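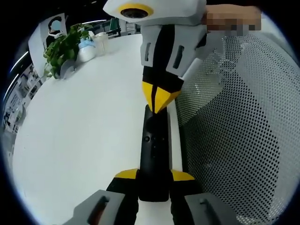 4.2 What people told us about their grocery lists

I should admit up front that I expected this part of the study to be boring. We had asked every household to save its shopping lists for the whole of November, mostly as a backup in case the receipts came in patchy, and I figured I'd skim them in an afternoon. I ended up spending most of the winter on them, and they changed how I read everything in Section 3.

We got 327 lists back from 17 households. The bulk came from Brurkent, with a handful from the two streets in Yazzie that joined after the pilot. Some were typed into a phone, a few were on the backs of envelopes, and one family sent us a single long sheet that they had kept adding to and crossing off all month (I counted that as one list, and Merle Te Moana, who coded the lists alongside me, still thinks I was wrong to).

The first thing that jumped out at me was how vague people are when they write for themselves. "Stuff for Thursday" is a real entry. So is "the good bread." When I asked the writer of that one which bread she meant, she looked at me as if I'd asked which sun. Vague entries like these were much more common in homes where the person who wrote the list also did the shopping. Once the list had to be handed over to somebody else, the wording tightened up right away, and we started to see sizes, colors of packaging, even which shelf to look on. I have called these two styles "own lists" and "handed lists" in the rest of the paper, and Figure 2 shows how they split by household.

Figure 2. Own lists and handed lists, by household. Households are ordered by the number of adults living at home.

The second thing was order. I had assumed, from the earlier work on store layouts, that people would write things down in the order they walk past them. Hardly any did! Most lists start with whatever ran out that morning - milk, coffee, dish soap - and then wander through the week's dinners. The aisle order only shows up in a few handed lists, and in each case the writer told me they had been the main shopper in the past and still had the store in their head.

Merle and I coded the lists separately and then sat down to compare. We disagreed most on entries that named a meal instead of an ingredient. Does "tacos" count as one item or six? We settled on one, and we kept a note of each case so that anyone who wants to redo the totals can. The coding sheet is the same one used in the Telari pantry study, with two codes added for pets and for guests.

I want to be careful about how far this goes. Saving a list for a researcher probably makes people tidier than usual, and three of the households said as much when we talked. The Diron stores also moved their produce section halfway through the month, and I can't tell how much that threw people off. I did check whether the lists got shorter after the move, and they didn't, but that is a pretty blunt test. The interviews in 4.3 get at it a little better.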